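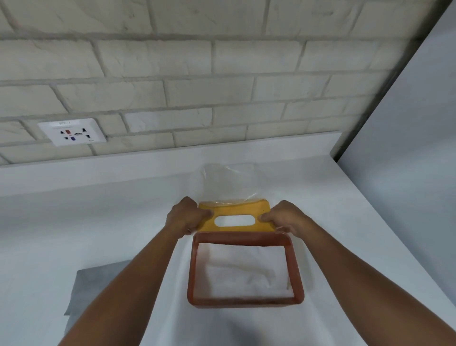 Painted brick is the wrong surface to put behind a counter, one reader wrote after our February piece on small workrooms, and a flat board would have been cheaper to install and faster to wipe. The objection was passed on to the fit-out lead at Drestamberg, the firm that has been converting the Kershaw building one room at a time.

The fit-out lead agreed with half of it. "Faster to wipe, yes. Cheaper, no. The wall was already there. To cover it you need battens, board, filler, two edge trims and a deeper box for every outlet. You also lose depth on the counter, and depth was the thing the tenants had asked us for."

We met in Room 308, where the counter run had been in use long enough for its faults to be known. The conversation kept to the wall, the counter and the power supply. Chairs and lighting belong to a separate contract and were left out at the fit-out lead's request.

Painting the brick

The paint used at Kershaw is sold as Zakska, in a white with a low sheen. It goes on over a sealing coat, by brush in the mortar lines and by roller on the brick faces. The fit-out lead does not allow spraying next to finished counters.

"A rough brick face takes more paint than the can says. The label coverage is for plaster. We price brick at double and we still run short in places. The first coat looks terrible and people come in and complain. We tell them to wait for the second."

The texture was left as found. Grinding the faces was tried on a test patch in the corridor and abandoned, as it raised dust and left a smooth square that showed through both coats. Dust on the upper edges of the bricks remains the main complaint from the cleaners, who now use a soft brush ahead of the cloth. The fit-out lead accepts this as a cost of the material.

"If you prepared food in here I would board it. Nobody prepares food in here. They handle things on the counter, they put them down, they pick them up. The wall gets looked at more than it gets touched."

The counter and its back edge

The counter in Room 308 is 2,330 mm long and white throughout. It comes from the Bunia range, ordered to length and trimmed on site. Its back edge turns up by 20 mm to form a low ledge against the wall. The drawings called for a taller upstand, and the fit-out lead had it reduced.

"A tall one would have run into the outlet plates. Then you either cut around each plate or you move the plates up. Moving them up means new chases in the brick. I asked what the tall one was for, and the answer was splashes. There is no sink. So we went low."

The low ledge has two jobs. It stops small parts from rolling into the joint, and it gives the sealant a straight line to follow where the brick is uneven. Brick courses are rarely true over the length of a counter. The fit-out lead sets the counter by the level, ignores the courses, and lets the sealant bead vary in width to make up the difference.

"You get a bead that is thin at one end and fat at the other. If you set the counter by the brick you get a pretty joint and things roll off."

The matte surface was a request from the tenants, who had worked on a glossy one in another building and disliked the reflections. It marks more readily. Pencil comes off with a damp cloth. Marker needs alcohol, applied sparingly, and repeated rubbing in one place will polish the surface to a visible patch. Drestamberg leaves a printed sheet with each tenant that says so. The fit-out lead doubts that it is read.

The side panel

A tall gray panel closes off the right-hand side of the counter. It was scribed at the back so that its edge would sit against the brick, and the remaining gap was left unfilled.

"We argued about that gap. The painter wanted to caulk it. I said leave it, the panel has to come out if anybody needs to get behind it. Caulk it and the first person with a pry bar takes the paint off the wall. It reads as a shadow in the corner. I can live with a shadow."

Gray was picked over white for the panel so that the end of the work surface would be easy to see. The fit-out lead would make it a shade darker if ordering again.

Outlets and their labels

The outlet is mounted just above the counter. The plate is square and white, with openings for more than one pattern of plug and colored inserts in the face. It was specified for tenants whose equipment arrives with mixed plugs and who had been relying on adapters.

"Adapters stack up. Somebody plugs one into another one and it hangs off the wall. With this plate most of them went into a drawer. It does not change the voltage, and we have to say that every time. It accepts the plug. What you plug in still has to suit the supply."

The circuit feeding the counter is limited to 3,000 watts, shared along its whole length. Heaters are not permitted on it. A printed strip is fixed near the top of the plate, and under Drestamberg's procedure it should match the entry in the distribution panel.

"I want the strip on the front of the plate. Inside the cover is no use to a person standing here with the lights out. The type is small, I grant you. The next batch will be larger, and the adhesive will be different too, this one lets go if you clean it with alcohol."

The mounting height drew a further question from us, as a plate so near the counter is easily blocked by anything pushed to the back. The fit-out lead prefers it low, with short cords that lie on the surface and do not hang across the wall.

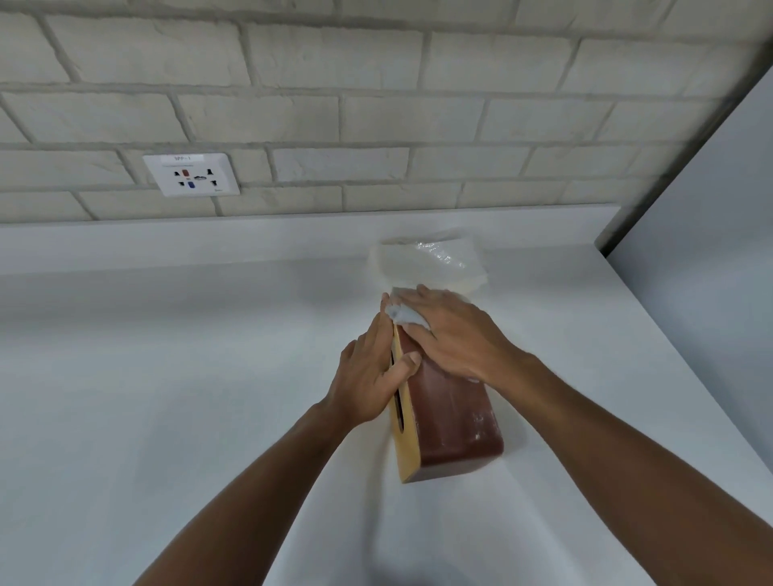

Changes planned for the next rooms

The remaining rooms at Kershaw will keep the painted brick and the Bunia counter. The sealing coat will be tinted, so that missed areas show before the Zakska goes on. Outlet positions will be marked on the wall with the counter dry-fitted in place, a step that was skipped in Room 308 and cost the electrician a second visit.

The fit-out lead also intends to order each counter slightly long and cut both ends. "One end square from the factory, one end cut here, that was the plan. But the wall at the factory end was out. So now we cut both, and the offcuts go under the sealant gun as test pieces."

As for the reader's flat board, it has been priced for one room on the north side, where the brick was patched badly before Drestamberg took over. The quotation had not come back when we spoke.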